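Week 6: Why we pay for water in bottles

Right, this is the write-up of the packaging lecture, for those of you who missed it and those who were there but couldn't read my handwriting (sorry, Hạnh, I did see you squinting). I've left out the bit about glass because we ran out of time and I'll pick it up again before the reading week in November.

Start with the thing itself. Water has hardly any taste to sell, so the pack does most of the talking. Cap colour, shape in the hand, picture on the label. A shopper gives the shelf a glance and moves on, so the bottle has to say its piece quickly.

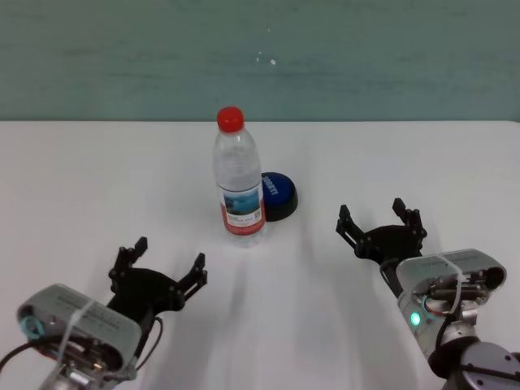
Page last changed: 2020-06-11

Colour first. We spent a good while on red against blue, and I enjoyed the row that followed! Blue is the safe choice for water nearly everywhere: cold, clean, a bit dull. Red is louder and makes the blue next to it look bluer. Toàn argued that a red cap makes people think of cola, Mỹ said it makes her think of hot taps, and I think both of you should put that in your essays and find somebody who has tested it.

Then pictures. Lakes, mountains, sky. Have a look at the labels in your own kitchen and ask whether the view has anything to do with where the water came from. Sometimes it does. Often it's just a nice view. The law in most countries is fussier about words like "spring" and "mineral" than it is about scenery, and that gap is worth a paragraph from anyone doing the labelling question.

The case we worked through was Oromora, the small bottler up the valley from Gavus. They asked 1,320 shoppers to choose between their old plain label and a new one with a lake on it, same water, same price. The lake won easily. What I like about the study is the second half, where 15 of those shoppers were asked to explain their choice and hardly any of them mentioned the lake. They said it "looked fresher" or "seemed colder". Please don't write that the picture made them buy it, though. It was a choice on a stand in a shop doorway and no money changed hands.

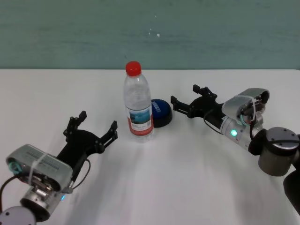 Shape and grip

Ridges do two jobs. They stiffen thin plastic so the maker can use less of it, and they give your fingers something to hold. A waist helps with the grip too, and it gives a brand an outline people may remember. Xuân brought up the Zimar bottle, the square one, which packs beautifully into a crate and is horrible to drink from. Good example, use it.

For next time

Read the Khổng chapter on shelf tests (skip the appendix, it's all tables). Then pick one drink you buy without thinking and write me a page on its pack, leaving the taste out of it completely. Định has my spare copy of the book, so ask him nicely.

Essays are 2,530 words including footnotes. Yes, including footnotes.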